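4.2 Containers without lids and the habit of putting away

12 min read 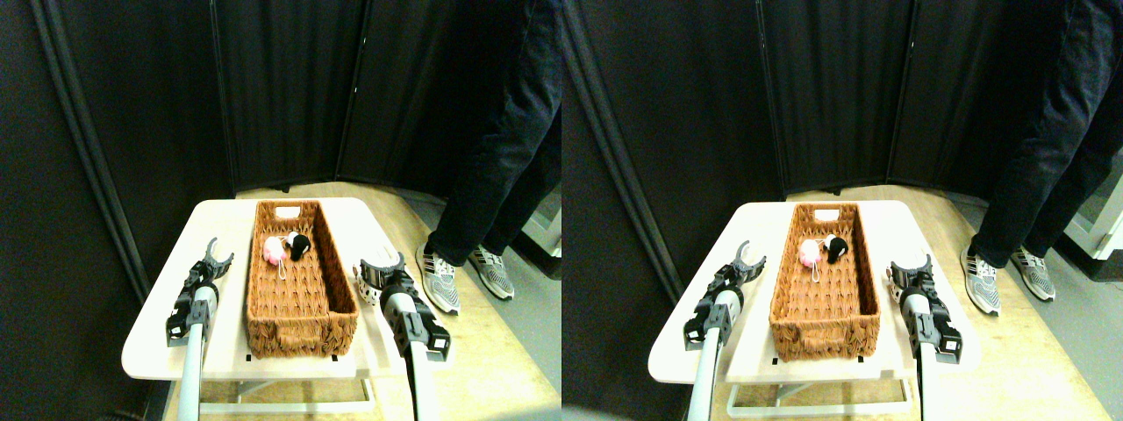

In the first part of this section we discussed the closed storage of the household, that is cupboards, drawers and boxes with a lid. The open container was treated by our respondents in a different manner, and it deserves its own discussion. Of the 124 households which returned the questionnaire in Lusov and Maston, the large majority kept at least one open basket, tray or bowl in the room where the family spends its evenings. Very few respondents had mentioned it in the written part. It came up only during the home interviews, usually when we asked where a certain small object could be found at this moment.

Chmielewska has proposed that domestic objects move between "places of rest" and "places of waiting". A place of rest is where the object belongs according to the members of the household. A place of waiting is where it is left until somebody decides about it. We found this distinction useful, but it was not easy to apply. The same basket was described by one parent as the place where the toys live, and by the other parent as the place where the toys are put when there is no time to carry them upstairs. Both were speaking about the same week. We coded such cases as mixed, and there were 34 of them.

The material of the container had some importance in the interviews. Woven baskets were named more often than plastic ones when the respondent spoke about the living room, while plastic was usual for bathrooms and children's bedrooms. A narrow basket on a small table, holding only a couple of soft toys (Figure 3), is close to what many families told us they would like to have. In the interviews they admitted that their own baskets were much fuller. One mother in Maston explained it in this way: "I bought it for the toys and it was nice for two days. Then came the chargers, the letters from the school, one glove. Now I do not look inside, I only put things on top."

Figure 3. Woven basket with two small plush toys, placed on a white table.

The fullness of the basket was connected with the question of who is allowed to empty it. Interviews by Grażyna Sobczak in Lusov show that children from the age of five or six considered the basket as shared, and they protested if an adult sorted it without asking. Adults did not protest in the same situation, but they often complained afterwards that something was lost. In 18 households there was a fixed moment for sorting, most often before guests or before the start of the school year in September. In the others it was done when the basket could not take more – or it was not done, and a second basket was bought.

It is tempting to read the second basket as a failure of order. We would be careful with such a reading. Stelios Kalogeropoulos has remarked, in comments to an earlier draft, that the families with two or more open containers did not report more conflicts about tidiness than the families with one. Our data agree with this, although the number of households is too small for a firm statement. It is possible that the additional container gives each member a little more freedom to postpone the decision, and that this freedom is worth more to them than a clear surface.

A further point concerns the small objects that are attached to other objects, such as keychains, ribbons and name tags. Respondents had difficulty in saying where these belong. They travelled together with a bag or a bunch of keys, and when they were separated from it they went nearly always to the open container. Auður Zoëga, who carried out the second round of visits, noted that they tended to stay there longer than anything else, in three homes for more than a year. We return to these objects in Section 5, where the length of waiting is compared between rooms.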